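Against the Tidy Desk

Every November the office I rent a corner of holds a clearing day. It falls on a Friday, there are bagels, and by four in the afternoon you could land a small plane on any surface in the building. By Monday people are wandering the halls asking who took the stapler.

I have been through 5 of these now and have come to see them as a kind of seasonal weather. Everyone gets damp and then everyone dries off.

The case for the bare desk is always made by people whose work lives inside a laptop. Good for them. They close the lid and their day is gone. The rest of us have things: forms that must be signed in ink, samples that arrived without a note, a cable that fits something. I once threw out such a cable. The something was a label printer made by Ekum, and a new cable cost me 70 dollars and a phone call in which I was asked to rate my feelings.

What bothers me most is the moral tone. A messy desk used to be a messy desk. Then the storage business found out it was a wound. The Vovex catalog, which comes to my house although I have never bought so much as a hook from them, has a page on "surfaces that forgive." I don't want to be forgiven by a shelf. I want it to hold the dictionary.

My landlord's firm, Giltumness, went further last year and sent tenants a guide with a rule in it. If you have not touched an object in 5 weeks, it goes. I read this sitting next to a fire extinguisher.

The rule sounds sensible for as long as it takes to apply it to anything. Passports fail it. So do umbrellas in a dry summer, most of the good plates, and my accountant. A great deal of what a person owns is there for a day that hasn't come yet, and the fact that it has been sitting quietly is no mark against it.

I will give the tidy crowd one thing. There is a point at which a pile stops being storage and turns into geology. I hit it in spring, when I found 2 unopened letters from the dentist under a third letter from the dentist. I opened them, paid, and bought a tray. The tray helped for a while and then became the bottom layer.

Still, I'd rather look for a thing I have than admire the place where it used to be. Kapoor, the coffee shop downstairs, keeps its counter in a state that would make the Vovex people lie down: receipts, rubber bands, a bowl of keys, a plant with opinions. The coffee comes fast and the change is right. Upstairs, where everything is behind a matching white door, it takes most of a morning to find tape.

So I'll be skipping the bagels this time. Leave a few things out where a hand can reach them, and let the visitors think what they like. 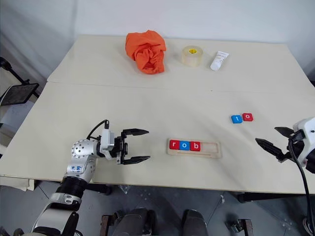 Letters From Readers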